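Meet the Table Robot: A Guide for Young Visitors to the Cunddale Open Day
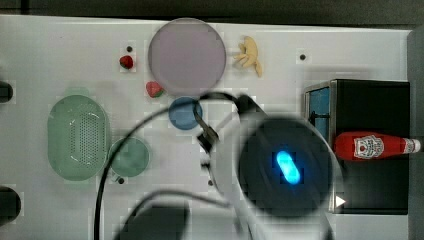
What is a robot arm?
A robot arm is a machine with joints that bend and turn, a little like your shoulder, elbow and wrist. A computer tells each joint how far to move.

Every July the Cunddale Centre opens its workshops to families and schools. This guide is for visitors aged seven to eleven. Please read it before you arrive, and ask a grown-up to help with any difficult words.

What will I see?
In the Sesora Room you will find a robot arm working at a white table. On the table there are toy foods and plastic dishes. There are strawberries, a bunch of bananas, plates of different colours and a pale green basket with small holes in it. None of the food can be eaten.

At the end of the arm is a gripper. A gripper does the job of a hand, but it does not look much like one. Look for the black finger near the small blue plate. You will also notice a bright blue light on the robot, with a pale ring around it.

Why does the robot use toys?
A strawberry and a plate are very different things to pick up. One is small and rounded, the other is wide and flat. You learned how to hold them when you were very young, and you no longer need to think about it. A robot has to be given instructions, or shown many examples, before it can do the same. Toy food is useful for practice. It does not go soft, and it can be dropped and picked up again.

How does the robot know where things are?
Many robots use cameras. A camera makes a picture out of tiny dots of colour, and the computer searches those dots for shapes it has learned. This can be difficult when one object lies partly over another. A cable lying across a plate, for example, hides a piece of the plate's edge.

What happens at the demonstration?
Each demonstration is led by Aisyah Tuhumury and Vignesh Kandasamy, who are engineers at the Centre. It lasts for around 70 minutes, with time for questions at the end. Mrs Tuhumury will explain each task before the arm starts to move. Sometimes the robot misses an object or lets it fall. The engineers write this down, as mistakes help them to improve the instructions.

What are the rules?
Stay behind the yellow line while the arm is switched on. Do not reach over the table, even if a toy has fallen. Keep bags and coats on the hooks by the door. If you feel unwell or wish to leave, speak to Gavin Morrison at the entrance — he will be wearing a green badge.

Words to know
Joint: a place where the arm can bend or turn.
Gripper: the part that takes hold of things.
Engineer: a person who designs, builds or tests machines.

The last demonstration begins at 2 in the afternoon. School groups should book through Trinidad Mercado in the Visits Office.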